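Community Help - Rooms and Furnishings
Moving freestanding white panels without marking the floor

Question
Posted by Siu-fong Yeh, May 19, 2025

The Estley study center uses freestanding white panels in metal frames to divide its main hall. The hall has a smooth gray floor, refinished in April. We are required to clear the panels to one side for evening functions and to return them the following morning. Two staff members are assigned to this work.

Since the refinishing, short dark marks have appeared along the line where the panels are stored. Please advise on the correct way to move the panels, and on whether the floor can be cleaned without affecting the finish.

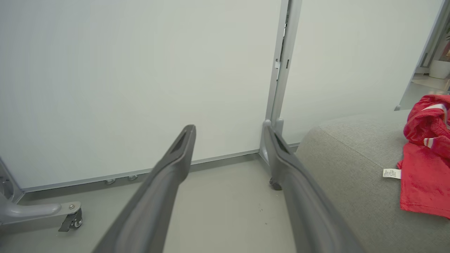 Panels of this type should be moved from the posts, never from the face of the panel. Before moving a section, both staff members should look along the bottom rail and establish what is touching the floor. There is a caster at the foot of the post, but there are also small round metal feet under the rail, and these do not roll. If the section is pushed while the feet bear weight, they will be dragged. I would begin there. Raise the feet if they are threaded, and check that neighboring sections have been released from one another.

As to cleaning, use a damp cloth and a neutral cleaner on a small area first.

Answered by Damian Szczepańska
Accepted answer - 6 found this useful

Second answer
Posted by Hennessy

We had the same trouble with Plullis dividers. Felt pads. Replace them often, they pick up grit.

Third answer
Posted by a member, Jetine users group

I would add a caution to the accepted answer. Raising the feet is suitable for moving, but they must be lowered again once the section is in position - otherwise the panels may shift when someone leans on them. Our facilities office keeps a written procedure for room 181, and lowering the feet is the final item on it. Hair and thread wound around a caster will also stop it from turning, so the wheels should be inspected at the same time. Felt pads should not be fitted to feet that are adjusted every day. Ours came off within 4 days.

Viewed 921 times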